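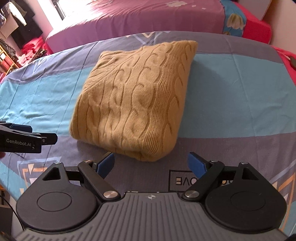

Mustard cable knit, folded

Can I mail in my winter woolens for storage?
Yes, and we'd love to have them! Kera Knit Storage takes parcels until the end of April, up to 26 pieces in each, and we keep everything folded (never on hangers, please, they pull the shoulders terribly).

Do I need to wash things first?
Please do, even if you only wore them once or twice, as moths are very fond of a worn collar. 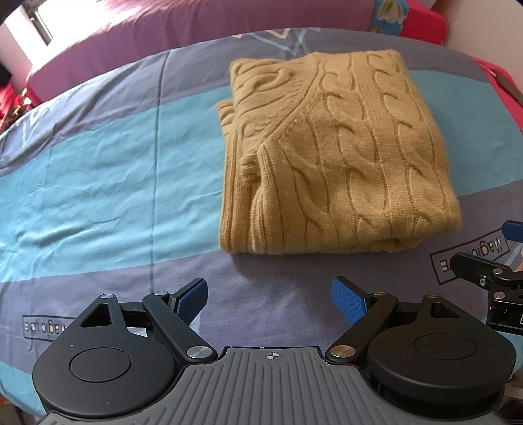 Žofie Bartoš writes that she washed hers by hand and let them dry flat for two days before packing, and wonders if cedar blocks can go in too. They can, and gladly!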